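Guvau pedal set review: 60 days of sim racing and a few doubts

Guvau says its load-cell pedals will make you brake like a real driver. At $500 I expected at least to brake like a slightly better version of myself. After 60 days with Drundilell, mostly the wet hill circuit, I gained a few tenths and lost most of them again at the hairpin.
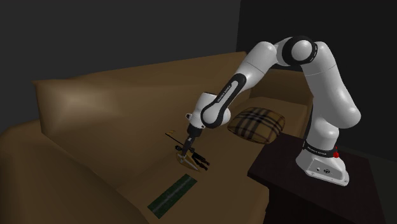 The brake is the part you pay for, and it is firm to the point of rudeness. Anyone who races from the living room should think hard about that. A big brown sofa with a smooth seat and a plaid pillow on it is a comfortable place to watch a Grand Prix, but push this pedal from one and you slide backward. You need a bolted rig, and the Després frame I used costs another $199. The box doesn't mention it.

My league rival Rosaire MacLeod swears by the stiffest of the 7 elastomer settings. I tried it for an evening and locked the fronts into turn one all night — so did he, for the record. 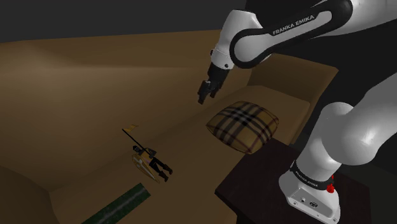 Is it worth replacing a basic pedal set?
Only if you already have a solid rig and brake inconsistently. The throttle feels no better than my old one, and the clutch squeaks.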